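Bench notebook, Borkport lab – February, suture teleop, second stretch

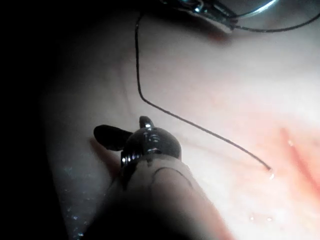 Picking up from yesterday's page, which ended in the middle of a complaint about clutch pedals. The complaint stands. Shabani Mwakyusa says the pedal is fine and my foot is the problem, so we swapped chairs and he drove for the first hour. His foot is apparently excellent.

Target for the set is 100 usable demonstrations of one thing only: approach the thread, grasp it, draw it snug, let go. No knots. Knots are for people with grant extensions. We have 49 in the bin that I'd show to a colleague, plus 11 from this morning that I'd show to a colleague I didn't like. Those 11 are tagged "slow" and stay out of the training split until somebody argues for them.

What went wrong with the slow ones: I kept coming in with the jaws too open and too high, then stopping to think. The policy learns the stopping very well. Last time we trained on my hesitations we got a robot that hovered over the thread like a man reading a parking sign. Shabani's runs have one continuous approach, a short pause just before closing, and that's all. New house rule – if you stop for longer than a breath before contact, abort and re-home. Don't rescue it.

Settings, for whoever inherits this:
Motion scaling down one notch from yesterday. Feels like stirring cement for ten minutes, then feels normal.
Tremor filter on. I had it off to prove a point. Point not proved.
Jaw force limit left where Toker set it. I raised it once, frayed a thread, put it back.
Wrist camera exposure still too hot. Pale tissue goes nearly white in the middle and the left side drops to black. Dark thread reads fine against it, so I'm leaving it alone until the set is finished. Changing exposure halfway through is how we ended up with two datasets last fall and no friends.

The bend in the thread is still the hard part. Grab on the vertical side of it and the pull goes the wrong way, and you spend the rest of the run correcting. Grab on the diagonal, closer to where it goes into the tissue, and it behaves. I wrote "aim for the diagonal" on tape and stuck it under the left monitor. Shabani added "please."

Prallavton logger dropped out again at episode 475 (its own count, which includes every test, twitch and false start since the box was unpacked). Restarted it, lost that one run, naturally the best I did all day. Video kept going but the joint stream has a hole in it, so it's no good to us. Lozano wants the log file. Copied it to the shared drive under "logger again."

Tried one by hand as well, arm in free-drive, just pushing the wrist along. Fine for the coarse approach, hopeless for the last bit, with my knuckles in the light and the arm sagging when I let go. Not mixing those in. Remote only for this set.

To do:
re-zero the left master before anyone touches it
ask Toker whether the jaw encoder offset is real or just me
cut the dead time off the front of Shabani's runs, he waves at the camera
find a better chair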